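Irnitzのハンドワックス「ドラミア」を半年使ってみた感想

木のテーブルの手入れというと、オイルを塗って、乾かして、また塗って、休日がまるごとつぶれる作業だと思っていました。去年まで使っていた亜麻仁系のオイルがまさにそれで、塗った晩は窓を開けっぱなし、翌朝もまだ指にぺたっとくる。嫌いではないんですが、年に何度もやる気にはなれませんでした。

そこへ蜜蝋ワックスのDramia(ドラミア)です。Irnitzという小さなメーカーが出している缶入りの固形ワックスで、近所の雑貨屋の棚の下のほうに積んであったのを、缶の色が好きで買いました。くすんだ辛子色です。台所に出しておいても気にならないどころか、ちょっとうれしい。

先に結論めいたことを書いてしまうと、すごく気に入っています! 2缶目に入りました。

使い勝手

布に取って伸ばすだけです。冬場は固くて、最初は爪で削るようにしていたのですが、缶ごと手のひらで温めてから布を当てるとするっと取れるようになります。夏はこの手間もいりません。むしろ取れすぎるので注意。調子に乗ってたっぷり塗ると、拭き取りに倍の時間がかかります(やりました)。

説明書には「20分置いて乾拭き」とあります。うちでは最初のうち律儀にタイマーをかけていましたが、今はお湯を沸かしてお茶を淹れて、飲み終わったら拭く、という流れになっています。味噌汁の鍋を火にかけている間でもいい。このくらい雑でもちゃんと仕上がるところが、続いている一番の理由だと思います。

においは、開けた瞬間にほんのり蜂蜜、そのあとに柑橘の皮のような香りが少し。塗った直後の部屋には残りますが、夕飯のころには消えています。においに敏感な家族からも文句は出ていません。

仕上がり

つやは控えめです。ぴかぴかの鏡面を期待すると肩すかしを食うと思います。私は逆に、つやが出すぎると食器を置いたときに落ち着かないので、これがちょうどよかった。手で撫でたときの、さらっとしているのに少しだけ引っかかる感じがたまらなくて、塗った日は用もないのに何度も触っています。

色はほとんど変わりません。白っぽい木は濡れ色になって黄ばんで見えることがあるので心配していたのですが、半年たっても気になるほどの変化はなし。ただし無塗装の端材で試したときは、少し濃くなりました。塗る前に裏側で試すのは絶対にやったほうがいいです。

木目の方向に沿って動かす、というのもよく言われることですが、効果はちゃんとあります。最初に円を描くように塗ったら、夕方の斜めの光で拭きむらが見えてしまって、翌日やり直しました。まっすぐ、ゆっくり、長く。途中で止めない。天板の丸い角だけは布を指に巻いて、角の形に沿わせて拭くときれいにいきます。

水と熱にはどうか

水滴はしばらく玉になります。コップの輪じみも、気づいたときに拭けば残りません。ただ、一晩放置した濡れ布巾には負けました。うっすら白く曇ってしまい、細かい紙やすりを軽くかけて塗り直してなんとか目立たなくなった、という経緯があります。これはワックスという仕上げ全般の弱点なので、Dramiaだけを責めるのは気の毒です。

熱いものは素直に鍋敷きを使いましょう。カレーの鍋を直に置いて無事だった、というような話は私にはできません。試す勇気がないので。

ほかの製品と比べて

Stollbergのオイルワックスも以前に1缶使い切りました。あちらは水に強く、食卓として酷使するならいまでも候補に入ります。そのかわり乾くまでが長く、使った布の始末にも気をつかいます。塗膜の強さならStollberg、気軽さならDramia、というのが私の印象です。

Ní Chonaillのクリームタイプは友人の家で少し使わせてもらっただけですが、伸びのよさは断トツでした。あれはあれで欲しい。ハーブの香りが強めなので、食卓よりは本棚や椅子に向いていそうです。

気になったところ

ふたが固いです。とにかく固い。縁にワックスがつくとさらに固くなるので、閉める前に縁をひと拭きしておくと次が楽です。スプーンの柄でこじ開けて縁をへこませたのは私です。

もうひとつは、付属の布。小さいし毛羽が出ます。白い木だと毛羽は目立たないものの、触るとわかる。着古したTシャツを切ったもののほうがずっといいです。縫い目のないところを使ってください。

それと、詰め替えがほしい。空き缶がかわいくて捨てられず、1つは輪ゴム入れになりましたが、このまま増えていくと困ります。

どれくらいの頻度で塗るか

1年は52週ありますが、もちろん毎週塗る必要はありません。うちの食卓は季節の変わり目に全体を塗って、あとは手を置くあたりがかさついてきたら部分的に足すだけ。部分塗りをしても境目がほとんど出ないのは、このワックスのとても好きなところです。梅雨前の6月に一度しっかり塗っておくと、湿気の多い時期も表面がべたつかず気持ちよく過ごせました。

明るい色の天板は、照明の映り込み方で乾き具合を見ることもあります。反射の縁がぼんやりやわらかく広がるくらいが私の好みです。
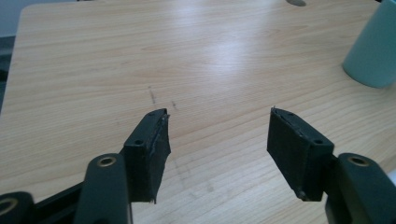
こんな人にすすめたい

オイル仕上げに憧れて、でも面倒で止まっている人。買ったばかりの木のテーブルにおそるおそる触っている人。それから、缶のふたを開ける握力に自信のある人。

小さな子どもがいて毎食こぼす、というおうちなら、もう少し塗膜の強いものを選んだほうが気が楽かもしれません。まな板や木の器に使えるかどうかは缶の表示だけではわからなかったので、私は家具専用にしています。

次は玄関の踏み台を塗るつもりです。何年も手入れをしていないので、まずは汚れ落としから。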